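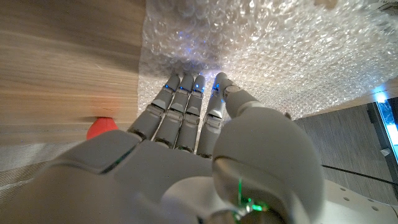 By Serpil Akgül
October 2019

Suryani Lumenta keeps her budget for the packing room in a green ledger, the kind with a ribbon, and she was good enough to let me read it over two pots of tea. She runs operations at Arkell, a mail-order house in Floltbridge that sells lamps, teapots and other things that break if you look at them sideways, and she has spent the better part of a year working out how to buy a robotic hand.

The hand itself was the easy part, she told me. It has four slender fingers and a big rounded thumb, with a tiny blue light near each fingertip, and everybody who visits wants to see it reach for the bubble wrap. (I did too!) The quote from Van Dusen, the dealer, put it at $44,000, and for a while that was the only figure anyone upstairs talked about.

"Then I started writing down the rest," she said, and turned the page.

The rest ran to 14 lines. There was the arm to carry the hand, the bench to bolt it to, new wiring along one wall, a service plan, spare finger joints, and a line for training that she has since doubled. There was also floor space, which she charges to the project exactly as she would charge rent, and I wish more people did. By the bottom of the page the total had climbed to $82,000, and she had to go back upstairs and explain herself.

What saved the plan, I think, was that she asked for less. The first proposal had the hand packing every order in the building. The second had it doing one job — handling the wrap for the small boxes — with eight weeks of paid trial before Arkell owed the balance. Van Dusen grumbled a little and agreed. Bubble wrap is a tricky thing to ask of a machine, all slip and crinkle and shine, and Suryani wanted to see it tried with her own rolls, on her own bench, with her own people standing by.

She also got a second quote, from Trostex, for a plain wrapping machine with no fingers at all. It was cheaper and a good deal faster, and she says she would have bought it happily if Arkell shipped only one size of box. She has kept the quote, folded into the back of the ledger, and means to ask for a fresh one before the trial is over.

I asked what she would tell another small firm starting down this road. She thought for a while, poured the last of the tea, and said to get the service terms in writing before anybody falls in love with the thing, and to find out who pays the freight when a part goes back. Arkell does, as it happens. She has added a line for it.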